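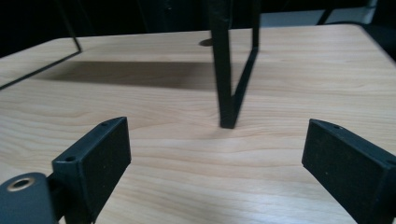 *Mohammadi, Household Studies Unit, Vunen College, Standovholm. Working paper, section 4.*

## 4. What people told me about their tables

I went into the Trevdale diaries expecting to write about meals. The whole study was set up that way, with a booklet that asked what was eaten, when, and who sat down for it. But we left a blank box at the bottom of each page for "anything else," and people filled that box with their tables. Where the mail goes. Who gets the wobbly end. Why the good chairs are in the bedroom. By the time I had read the first stack I'd given up on meals as the main story, and this section is the result.

### 4.1 The diaries

A quick recap for anyone skipping ahead (I would). We sent booklets to 268 households in Trevdale in March and asked them to keep notes for 13 days. I picked that length so that everyone would get at least one full weekend without us having to fuss over start dates. We got 200 booklets back in good enough shape to use. The others were either blank past the first page or never came home at all, and I've left them out of everything below.

From those booklets I pulled 617 entries that talk about the table itself as opposed to the food on it. I read each one twice, a month apart, and sorted it by what the writer seemed to be worried or pleased about. It's a one-reader job and I know that's a weak spot. A second reader would surely have moved some entries between "clutter" and "sharing," which bleed into each other constantly.

### 4.2 Looks come first, and then they don't

The people who had bought a table lately wrote about how it looked. They used words like "bright" and "clean," and they were very fond of light wood. Several told me they had wanted the pattern in the wood to show, and one household had driven to three stores with a cabinet door in the back seat to check the match. I loved that one. If you want a picture of the general look these writers liked, a pale top with fine, wavy lines of grain running across it, Figure 1 will do.

**Figure 1.** Light-colored wooden tabletop, with wavy grain lines across its width.
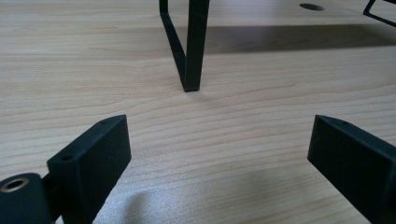 People who had lived with the same table for years hardly ever brought up its color. They wrote about size, and about the rules. A typical entry goes something like this: "Homework has to be off by six or I just set the plates on top of it." Another household kept one corner for bills and wrote, a little proudly I thought, that the salt shaker marked the border.

I had figured that marks and rings would be a sore subject, and in the newer-table homes they were. There was a lot of talk about coasters! In the older-table homes, though, the marks came up mostly as a kind of family calendar. A burn was from the year of the big snow, a row of dents was from a toddler with a fork. I don't want to make too much of this. People who hated their scratched-up tables may simply have replaced them, and then they'd be sitting in my other group, writing about coasters.

### 4.3 Who gets to leave things out

The longest entries were all about other people's stuff. In most homes one person had the standing right to leave a project on the table overnight, and everybody else had to clear up. What earned you that right wasn't the same from house to house. Sometimes it was a deadline, and sometimes it went to whoever cooked. In a few homes it was a jigsaw puzzle, which seemed to outrank every human being present.

Small apartments were different. With only one table to go around, these writers kept track of hours more than corners, so breakfast ended when somebody's workday began, and dinner waited on a sewing machine. Two of the booklets had a little schedule drawn right into the blank box. I wish we'd asked everyone for one, and the next version of the booklet will have a grid for it.

### 4.4 Some things I can't say

The booklet never asked how big the table was, or how many people lived with it – a silly thing to forget, and I'm the one who forgot it. So when I write "small apartment" I'm going by what people mentioned on their own, and plenty of people never mentioned it. I also can't separate the renters from the owners, and I suspect renters in furnished places feel quite differently about a table they didn't choose.

The timing matters too. March in Trevdale is gray and wet, and everyone is indoors. Summer diaries might have far less to say about crowding, since half the eating moves out to porches. I've asked for a second round in July, with the same booklet apart from the grid and a line for table size, and section 5 lays out how I plan to compare the two.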